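Objet : Re: [ludotheque] Tri des blocs de formes, boîtes à reprendre

Bonjour à toutes,

Le 14 h 20, Encarnación Garrido a écrit :
> J'ai ouvert deux boîtes de blocs pour l'atelier des petits et tout est
> mélangé. Est-ce qu'on range par forme ou par couleur ? La fiche dit par
> forme, mais Rianne m'a dit le contraire. Et que fait-on des pièces
> seules ?

Par couleur. La fiche date de l'ancien jeu, celui en bois, je la corrigerai en décembre avec le reste de l'inventaire (nous en sommes à 1 054 pièces saisies, il manque encore les puzzles).

Pour trier, je vide la boîte à côté et je pose les blocs sur la planche en bois clair, en rapprochant ceux de même couleur. Les formes peuvent être différentes dans un même groupe : une étoile verte va avec un cylindre vert, ça ne pose pas de problème.
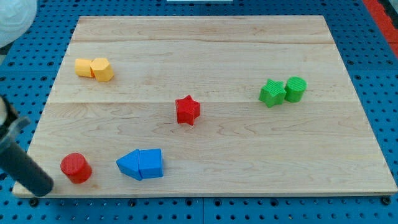

Les deux jaunes ne sont pas exactement de la même teinte et c'est ce qui a trompé Yến Vi la dernière fois. L'hexagone est plus foncé, l'autre plus pâle et plus petit. On les laisse ensemble quand même, sous l'étiquette « jaune ».

Pour les pièces seules, comme l'étoile rouge, ne les remettez pas dans le sac en tissu. Posez-les à l'écart sur la planche, puis dans le bac Omutex de l'étagère du bas — celui qui porte le numéro 356. Je regarde s'il y a une pièce de la même couleur dans l'autre boîte avant de recommander quoi que ce soit.

Rianne, peux-tu vérifier si la boîte revenue de Gadimthorpe est complète ? Je n'ai pas retrouvé le bon de prêt.

Jasmina Vukadinović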